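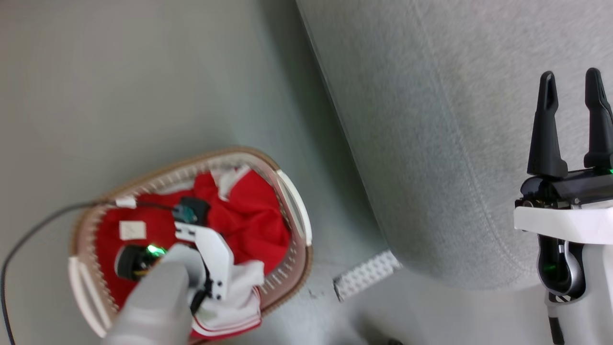

Jeltgate Residents' Voice: your questions answered

I get asked the same things on doorsteps and outside the chip shop, so I've put my answers in one place. I'm standing for Jeltgate ward on Skenesport Council as a residents' candidate. If your question isn't on the list, send it over and I'll add it.

Are you a party?

Not in the usual sense. We're registered so that our name can go on the ballot paper, and that's as far as it goes. We don't have a whip, so if two of us got elected we could vote different ways on the same night and still share a lift home. I was a member of one of the big parties years ago (I won't say which, you'd only hold it against me) and I left over the library hours.

What's all this about the bin store charge?

Right, deep breath. Last September the council wrote to every flat in the Jeltgate blocks to say there'd be a new yearly charge of £51 for "enhanced communal waste provision". I rang up to ask what was being enhanced. I was passed between three departments and ended up back with the first one! Their written reply said the charge covers extra collections. I live in one of those blocks and my bins are collected on the same morning they always were.

I want the charge stopped until the council publishes what it's being spent on. If there's a proper answer, fine, let's see it.

Do leaseholders pay it as well?

Yes, and they pay it on top of the ordinary service charge. Some leaseholders have told me they think it's in there twice. I haven't seen enough bills to say so for certain, so if you've got yours and don't mind me looking, please get in touch. Cover up your account number first.

I rent privately. Does any of this affect me?

It might. Have a look at your tenancy agreement, as some landlords pass the charge on and some don't. I can't give legal advice but I can point you to people who do.

What happened to the petition?

We handed it in. The council's rule is that 1,000 signatures gets you a debate in the full chamber, and we got past that with a few pages to spare. What we were given was five minutes at the end of a very long agenda, after the item on civic car parking. Two councillors had already put their coats on. I'm still cross about it, as you can probably tell.

Why do you keep going on about the Agbayani Centre?

It's the only warm public building on our side of the ring road, and the council wants to cut its opening to 18 hours a week. The lunch club, the homework club and the baby group all use it and they can't all squeeze into three mornings. I'd rather see the council give up one of its consultants' reports and keep the doors open. I've asked what the last report cost and I'm waiting to hear.

Would you bring back the number 5 bus?

I'd love to say yes, but the council doesn't run the buses and I'm not going to promise something a ward councillor can't deliver. What the council does have is a pot of money for supporting routes that don't pay their way, and at the moment hardly any of it comes to Jeltgate. I'd push for the evening service first, as that's the one people bring up most (shift workers at the port especially).

Are you against the Dasulport development?

No, and I get told off by both sides for saying so. We need homes. I'm against the version where the affordable flats get whittled down every time the plans come back, and where all the lorries go past the infant school. Move the site entrance to the dock road and stick to the original number of affordable homes, and I'd vote for it.

Who pays for your leaflets?

I paid for the first lot myself. After that it's been small donations from people in the ward, and a raffle. We don't take money from developers or anybody who has a contract with the council.

How do I get you to stop leafleting me?

Put a note on your letterbox and we'll walk on by. If one still slips through, let me know and I'll say sorry in person!

Can I help even if I don't want to knock on doors?

Please do. We need people to fold, to deliver a single street, or to put a poster up in the window. I also need somebody who understands spreadsheets better than I do, which is not a high bar.

Page last updated 26 March 2022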